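Prondimby Stone Sealer
Sold by Fokham Kitchen & Bath
Share 2 | Comments 2

A water-based sealer for granite and other natural stone counters. Comes ready to use in a pump spray bottle. One bottle covers 85 square feet with a single coat.

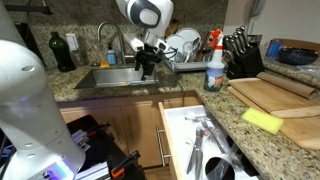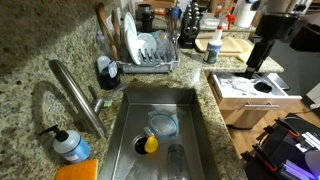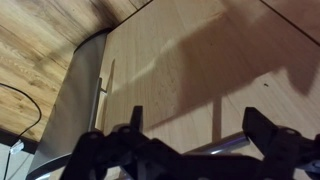
Prondimby soaks into the stone and slows down water, coffee and cooking oil so you have time to wipe them up. It leaves no film and does not change the shine. Most counters wear unevenly, and the strip behind the sink usually needs sealer first. Speckled beige-and-brown granite like the counter in the second picture can hide a damp patch for a long time, especially where a brush is left lying by the faucet lever. Move everything off that strip before you test it. Put a spoonful of water on the stone and come back in ten minutes. If the spot has gone darker, seal the counter.

How to use it
Wash the counter with plain dish soap, rinse, and let it dry overnight. Spray a section as wide as your reach and spread it with a lint-free cloth. Wait five minutes, then buff off whatever is still sitting on the surface. Older or very porous stone takes 2 coats, an hour apart. Keep the counter dry until the next morning.

Wipe overspray off stainless steel while it is still wet. Dried sealer leaves a haze that comes off with warm water and a bit of scrubbing.

Do not use on laminate, glazed tile or solid surface. Quartz counters do not need it.

Good to know
The old Kasten bottle with the screw cap has been dropped. The sealer inside is the same and the two can be used on the same counter. Refills fit the new bottle only. Shelf life is two years unopened. Store above freezing.

Orders placed before noon on Tuesday go out with that week's truck. Pickup is at the Krūmiņa counter, side door.

Comments

Bernadette Hennessy
Does it smell? My kitchen has one small window.

Aušra Toom
A little, like white glue, and gone by dinner. I did mine in October with the window shut. Buff it well, I missed a patch by the stove and it dried sticky. A second light spray and a rub took care of it.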